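How to budget for a hand-held gripper recording station

Most of the quotes we see for a first recording station cover the grippers, the cameras and a computer, and stop there. Then the orders for small things begin, and they go on for weeks. We have fitted out stations at Starkley and at our smaller site at Urkow, and the notes below set out the order in which we now plan the money. They should suit a small team that wants people to show tasks by hand, with grippers they hold themselves, and use the recordings to teach an arm later on.

Before you start

Write down the tasks you want to record in the first three months. Keep it to one page. The tasks decide the size of the table, the reach of the cameras and the amount of cable, so a budget drawn up without them will be wrong. Ours said: plugs and sockets, folding cloth, sorting small parts into trays. We left out anything with liquids, and that saved us the cost of sealed flooring.

Next, measure the room. You need the table, space for a person to stand or sit, and enough clear floor around the tracking stands that people don't knock them. A knocked stand means a new calibration, and a calibration takes 12 minutes on our system if it goes well.

Step 1. Price the grippers as pairs, with a spare

Nearly every useful household or bench task needs two hands. Price a left and a right together, then add one spare of whichever side takes more wear. On our stations that has been the right. If the maker sells the fingers separately, buy a second set with the first order. Fingers are cheap beside the body, but postage on a single pair is not.

Ask the supplier three things in writing: how long the cable is, whether the marker plate can be replaced by itself, and what happens to the warranty if you fit your own fingertips. We bought ours through Storo, who answered the first two straight away and took a fortnight over the third. The answer was yes, you keep the warranty, but only if the screws are the original ones. Put the screws in a labelled bag.

Step 2. Decide on cabled or wireless

Wireless grippers cost more and need charging. Cabled grippers cost less and need somewhere for the cable to go. We chose cabled for both sites. The cable should have enough slack for the operator to reach the far edge of the table with either hand, plus a spare half metre. Allow for strain relief at the gripper end, because that is where ours failed first.

If you go wireless, budget for two batteries per gripper and a charger that can sit within reach of the table. Don't count on charging overnight if two shifts share the kit.

Step 3. Choose the table and the work surface

A plain wooden table is fine. Spend the money on the surface that goes on top of it. We use a flat white board that can be lifted off and swapped when it gets marked, which is a good deal cheaper than a new table. Matt is better than gloss under bright lamps. Buy two boards of the same size at the same time, as shades of white vary between batches and you will notice the change in the recordings.

Check the table height against your shortest and tallest operators. A table that can be raised costs more, but we'd buy one again for Starkley, where several people share the station.
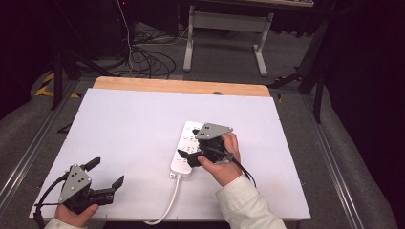
Test objects need a line of their own in the budget. People tend to bring things from home for the first week, and after that the supply dries up. For a plug and socket task, buy several power strips from different makers, with cables of different lengths and in more than one colour. Leave them disconnected from the mains during recording and keep them apart from the strips that power the station. A dab of coloured tape on the ones used for recording is enough.

We set aside 200 pounds for objects at each site and spent all of it. Second-hand shops are good for kitchen items. Electrical goods should be bought new.

Step 4. Floor, rails and stands

This is the part most first budgets miss. You will want carpet or matting underfoot if people stand for long, hazard tape wherever a leg or a stand sticks out, and some way of fixing the frame so that it can't creep. Aluminium rail is sold by the metre and cut to order. Get the cuts done by the supplier, even at extra cost, unless you have a proper saw on site.

Stands and tripods vary a great deal in price. The heavier ones are worth having. A curtain on one side will deal with stray light from windows and costs far less than blinds. Measure the drop twice — ours came back too short and we had to pay for a second one.

Step 5. Cable management

Give this a real figure. Ours is 90 pounds per station, covering sleeves, hooks, floor covers and labels. Label both ends of every cable on the day it arrives. Run power and data down different sides of the table if you can. Where a cable has to hang from above, use a hook that opens, so that you can take it down without unplugging anything.

Step 6. Computer and storage

Work out the storage from your own trial recordings. Record one hour of a real task at the settings you mean to use, look at the size, and multiply by the hours you plan. Then double it for the backup copy. Our first purchase had 4 drives and we filled them sooner than planned, mostly with takes that should have been thrown away. Decide who deletes bad takes, and when, before you buy more space.

Step 7. People's time

Put in paid hours for setting up, for calibration and for checking recordings. At Urkow we counted only the hours spent recording, and the checking ended up being done in the evenings. The second time round we put checking in at half the recording time and it was close enough. Add breaks as well. Holding a gripper in each hand is tiring in the forearms, and the later takes in a long run tend to be sloppy.

Step 8. Get the quotes and place the order

Ask for two quotes on anything large. We had the frame priced by Storo and by Matoušek, and the difference came down to delivery and to whether the brackets were included. Read the list of parts line by line against your drawing. Matoušek left off the feet. Storo had put in a panel we hadn't asked for.

Order the frame, rails and table first, as they take longest and everything else is fixed to them. Grippers and cameras can follow once the frame has a delivery date. Leave the test objects until last, apart from the few you need for the trial hour in step 6.

If your financial year ends in March, have the large orders in by December. Rail cut to length took us most of January, and the invoice came after that.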